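How Cloth Is Made

Look closely at a T-shirt, a bed sheet or a towel. Each one is made of threads, and each thread is made of tiny hairs called fibers.

Where fibers come from

Some fibers come from plants. Cotton grows as white fluff around the seeds of the cotton plant. Linen comes from the stem of a plant called flax. Wool is the hair of sheep, and silk is made by silkworms when they spin their cocoons. Other fibers, such as polyester and nylon, are made in factories from chemicals.

Making thread

One cotton fiber is thin and easy to break. When many fibers are pulled out and twisted together, they grip each other and make a strong thread. This is called spinning. People once did it by hand with a stick called a spindle. Later they used spinning wheels. Today most thread is spun by machines.

Weaving and knitting

Woven cloth has two sets of threads. The warp threads run the long way and are held tight on a loom. The weft threads go across them, over one and under the next. Most bed sheets are woven.

Knitted cloth is made of loops. Each row of loops is pulled through the row before it. Loops can open and close, so knitted cloth stretches. Socks and T-shirts are usually knitted.

Color

Cotton cloth is a creamy color when it comes off the loom. It can be bleached to make it white, or dyed. Long ago, dyes came from roots, leaves and even insects. Most dyes are now made in factories.

Words to know

Fiber: a very thin hair that can be made into thread.

Loom: a frame or machine for weaving.

Fabric: another word for cloth. Thin fabric bends easily and can make a wavy edge when you lay it on a table. 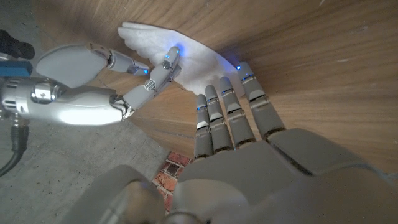

Try it yourself

Cut slits in a sheet of paper, but stop before you reach the sides. Weave strips of colored paper over and under through the slits. Start the second strip under where the first one went over. Push the strips close together and tape down the ends.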